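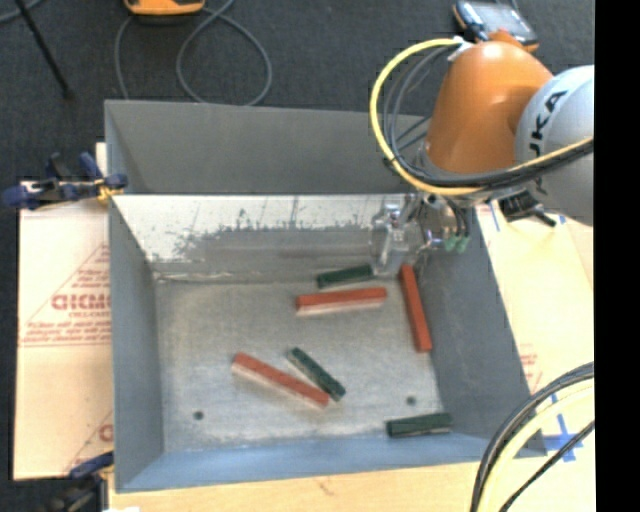 *Figure 3.1 Red and green blocks in a grey metal bin. The red ones are longer than the green ones.*

# Chapter 3: Sorting, grouping and the trouble with "the same"

I once spent most of a wet November tidying my button tin. I had inherited it, it weighed as much as a small dog, and I thought I'd have it done in an evening. I began by colour, as I suppose most people would. Then I hit a button that was blue on one side and white on the other, and I put it down on the carpet and went to make tea. By the end of the month I had re-sorted the whole lot by the number of holes, then by size, then by whether I liked them (a surprisingly useful system, and still the one I use).

This chapter is about what I was doing on that carpet. In maths we call it classification, and you have been doing it for years: socks, cutlery, music, the people you'd sit next to on a coach. We're going to do it more carefully than you're used to, and I'm going to be annoying about words.

## 3.1 Choosing a rule

Suppose you have a pile of things and you want to split it into groups. You need a rule. A good rule lets you pick up any one thing in the pile and say which group it goes in, and two people using the rule separately should get the same answer.

Take the blocks in Figure 3.1. "Put the red ones together and the green ones together" is a perfectly good rule. So is "put the long ones together and the short ones together". Now, those sound like different rules, and they are, but for these blocks they give you the very same two groups! Drop one long green block into the bin and they'd part company straight away.

I want you to hang on to that, because it catches people out all the time. Two rules can agree on everything you've looked at so far and still disagree on the next thing that comes along. We'll say that two rules are **equal on a set** when they give the same groups for that set, and we'll always say which set we mean.

## 3.2 A market in Jasholm

Let's have a bigger pile. The weekly market at Jasholm has 40 stalls, and the people who run it want a map with the stalls shaded by type. They try three types to begin with: food, clothes, everything else. Fine, until you get to the stall that sells honey and also knitted hats with bees on. Food? Clothes? You could argue for either (I'd go and buy both while you were deciding).

A rule has to do two jobs here:

- every stall must land in a group
- no stall may land in more than one

When both are true, we call the result a **partition**. The word just means a splitting-up, with nothing left over and nothing counted twice. The honey-and-hats stall breaks the second condition. We can mend it by changing the rule to "what does the stall take most of its money from?", and then it has one home, so long as the takings aren't dead level.

Notice that "everything else" is doing a lot of work as well. It's a bit of a cheat, I admit, but it does make sure the first condition holds. Libraries, supermarkets and my kitchen drawers all depend on it.

## 3.3 Things you can try before we go on

Have a go at these with a pencil. There's no need to be neat.

1. Empty a pencil case or a pocket. Find two different rules that give the same groups, then name one object you could add that would make them disagree.
2. The Nolura bus company groups its passengers as "children", "students" and "adults". Why isn't this a partition? Rewrite it so that it is.
3. A café sorts its 5 soups into "hot", "thick" and "vegetable". Make up some soups and show that both conditions can fail at once.

If number 2 is giving you trouble, think about somebody aged nineteen who is at college.

In the next section we'll draw all this as loops on paper, and you'll meet the overlap, where the honey and the hats can finally live together.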